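September 1, 2021

Third session with the Clevine hand-held gripper kit from Huretti. We have it on loan until November, then we either buy or send it back. Fabric tasks again, on the bed. Folded fleece is still the hardest item on the list.

Ran 152 picks before lunch and 94 after, 246 total. Counted a pick as good only if the cloth cleared the sheet and stayed in the jaws to the drop point. Seven bad ones, all on the fleece. The thin cotton pieces gave no trouble.
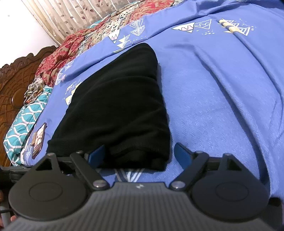 Notebook 3, p. 41

Approach used on the black fleece: come in low over the near end and close on the doubled hem. Going for a single layer, the blue pads slide over the fuzz before they bite. Left pad tends to touch first and the right one has to catch up. Could be me tilting the tool. Try it with the wrist braced next time.

Linkage feels the same as on day one, no play at the pivots that I can find by hand. Huretti's sheet says to check the pins every 3,000 cycles and we are well short of that.

Compared with the Jinden unit we had in spring, the Clevine is wider across the body and blocks more of my view of the cloth close in. Grip is better, though — the Jinden dropped fleece more often than it held it.

To do:

- ask Huretti if softer pads are sold separately, price per pair
- repeat the fleece set on the plain sheet
- get Lachance's quote for the same kit with service included

Leaning toward buying. Want one more fabric session first, towels this time.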